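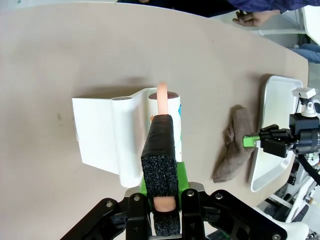
Home Products Benches Grippers Spares Service Contact

Varine Two-Arm Packing Bench

The Varine bench is a two-arm workstation for small, soft and awkward items that have always been packed by hand. It is built by Rullau and sold and serviced in Australia by Buchanan. It suits sites that change products often and can't justify a fixed line for each one.

Both arms work over a single table. Each ends in a black gripper with green finger parts, and a small camera can be fitted at the wrist. The standard finger set has foam pads, which grip a rounded or squashy item without the operator having to set a force for it. Worn pads are peeled off and replaced at the bench. Black tape is fine as a stopgap until the end of the shift.

What changes for staff

At the Tandham site, where two benches have been running since October, the packing crew has stayed the same size. The job has shifted. Packers used to stand at one position and repeat a single movement for most of the day. They now load trays, clear rejects, wipe down the table and step in when an arm stops and asks for help. Most of the early stops came from items lying on top of each other, and the crew changed how they tipped out the trays to suit.

New products are taught by the people who pack them. A packer guides the arms through the task a number of times, and the bench works from those recordings. Up to 400 recordings may be needed for a hard item, such as a soft one that has to go inside a folded sleeve. Simple pick-and-place jobs need far fewer. Time spent teaching should be rostered as normal paid work and kept separate from production targets.

We recommend that at least two people on every shift are trained as bench operators. Training is done on your floor, with your own stock, and includes stopping and restarting the arms, changing pads, and recording and deleting a task. No programming is involved.

Working beside the bench

The arms slow down when someone comes up to the far side of the table and stop on contact. This doesn't replace a site risk assessment, which must be finished before commissioning. Loose sleeves, lanyards and gloves with long cuffs should be kept clear of the fingers. Stop buttons are fitted at both ends.

Included

Bench with two arms and grippers
Two wrist cameras with mounts
17 pairs of foam finger pads
Table top in beige, wipe-clean
Operator training for up to six staff

Not included

Trays, guarding and conveyor links. Buchanan can quote on these separately.

Lead time is 6 weeks from order. Benches can be hired before purchase, and hire fees paid are taken off the price.

Page updated January 25, 2022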